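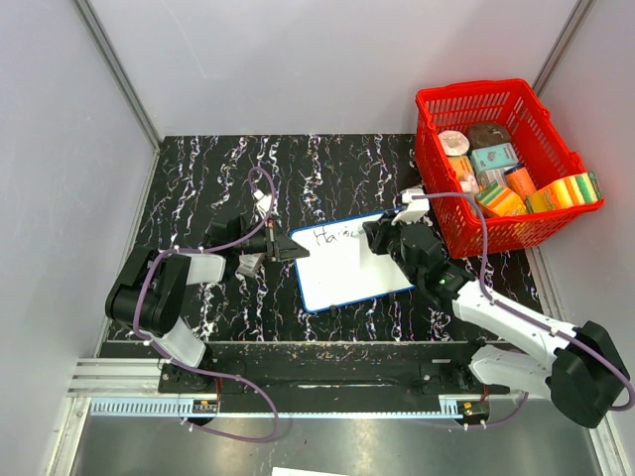

Memau met les petits tableaux blancs en prêt

10 avril 2022

La papeterie Memau, à Forkthorpe, propose maintenant un service de prêt de petits tableaux blancs, destiné aux familles, aux étudiants et aux personnes qui donnent des cours à la maison. Le service est ouvert pour une période d'essai et il continuera jusqu'en novembre.

Le stock compte 64 tableaux. Ils sont tous d'un format qui se pose sur une table et qui entre dans un sac à dos ordinaire. Chaque tableau est remis avec deux feutres et un chiffon, dans un panier que l'on rapporte en même temps. Le prêt dure trois semaines et il peut être prolongé une fois, si personne d'autre n'a fait de demande.

L'idée vient de Honeylyn Bautista, qui tient la papeterie et qui a longtemps enseigné les mathématiques à des adultes. Elle avait remarqué que ses clients achetaient un tableau pour préparer un examen, puis le laissaient derrière une armoire. « Un grand tableau au mur, on l'oublie après quelques jours. Un petit tableau sur la table, on écrit dessus pendant qu'on parle, on efface, on recommence », explique-t-elle. Elle le recommande aussi pour la liste des courses et pour les devoirs des enfants, à condition de ne pas laisser l'encre plusieurs semaines sur la surface.

Les retours se font à une table placée au fond du magasin. Le tableau y est essuyé, les feutres sont essayés sur une feuille de papier, et le tout est remis dans le panier. Nithin Chowdary, qui s'occupe de cette partie, demande aux emprunteurs de ne pas utiliser d'éponge grattante ni de produit pour les vitres. Selon lui, un chiffon sec est suffisant dans la plupart des cas, et un chiffon un peu humide pour les traces anciennes.

Un premier essai, plus modeste, a été fait l'hiver dernier dans le quartier de Plekoton. Il y a eu environ 110 emprunts, et seulement deux tableaux ne sont pas revenus. Plusieurs personnes avaient demandé des modèles avec des lignes pour l'écriture des plus jeunes. La papeterie étudie cette demande, mais elle n'a pas encore choisi de fournisseur.

Le prêt est gratuit, contre une caution de dix euros rendue au retour. L'inscription se fait à la caisse, rue Munro, aux heures habituelles d'ouverture. Les feutres vides peuvent être déposés au même endroit, y compris par les personnes qui n'empruntent pas de tableau.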